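3rd May

I slept badly again and woke before the alarm. The rain stopped in the night, but the gutter over the kitchen window continued to drip until after breakfast. I made coffee in the small pot and read two pages of the grammar book. Today it was phrasal verbs with "put". Put off, put up, put up with. I will never put up with them.

The big news is that the letter from the allotment office in Fletbridge came at last. I have plot 23, the one beside the old hedge. I was on the list since October and I had almost stopped thinking about it. The rent is 90 for the year, and the water is included, but only from the common tap. The letter says I must cultivate a good part of the ground in the first season. I looked up the word "cultivate" to be sure it did not mean something more serious than digging.

In the afternoon I walked there with my boots in a bag. It is farther than I remembered, past the school and the tire shop. The gate was locked and I did not yet have the key, so I stood there like a person waiting for a bus. Then Gearóid Conneely came with his wheelbarrow and let me in. He has the plot next to mine. He speaks very fast and I understand maybe two thirds, but he is patient when I ask again. He told me that the ground is heavy at the bottom end and that I should not plant potatoes there. After this he told me a long story about his brother and a goat – I lost the middle of it.

The plot is full of couch grass. I pulled some out with my hands and the white roots went on and on under the soil. There is one gooseberry bush, alive, and a row of something which may be rhubarb. The leaves are still small. My mother had rhubarb behind the house in Valtitz, and she covered it with a broken bucket in spring to make it come early. I had forgotten that bucket completely until today. 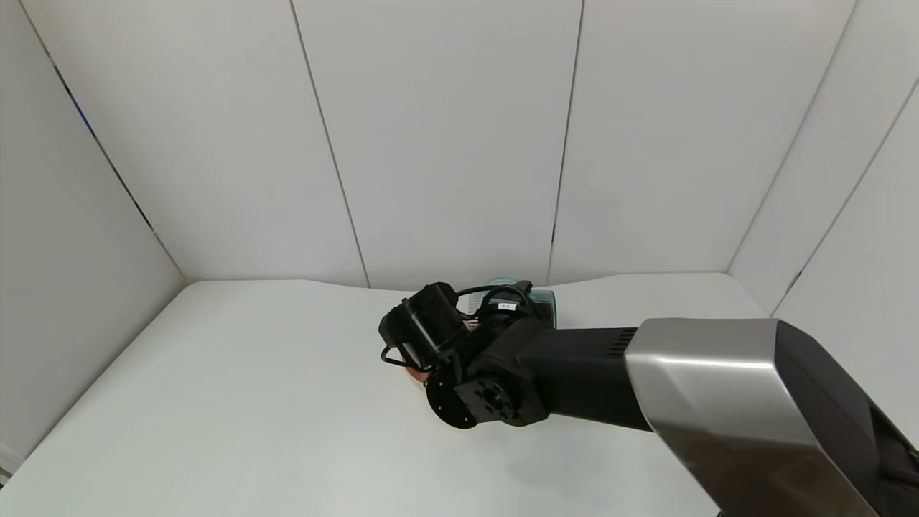 A robot arm over the white table.

I came home with dirty knees and was very hungry. Supper was soup from yesterday, with an egg in it. While it got warm I drew the plot on the back of the letter. Beans along the hedge, onions in the middle, and a narrow bed for flowers near the path. I want the dark red dahlias, but Gearóid says the slugs eat them before you can even take off your coat. I will try six and see how many are left.

I called my sister in the evening. She laughed at me, because as a child I always hid when it was time to weed. She will send seeds of the flat beans, the ones which our aunt grew. I asked her also for the savory, which I cannot find in the shops. We talked for nearly 90 minutes and my ear is still warm from the telephone.

To do: pay the rent, collect the key, buy a fork with a long handle. The old gloves are good enough for now. The fork in the hardware shop was too short for me, so I will look in the other one near the station. I must also ask somebody where to put the couch grass, as Gearóid says it must not go on the compost.

My back hurts already. It is raining again, and I left my boots outside on the step, so now I have to go down and bring them in.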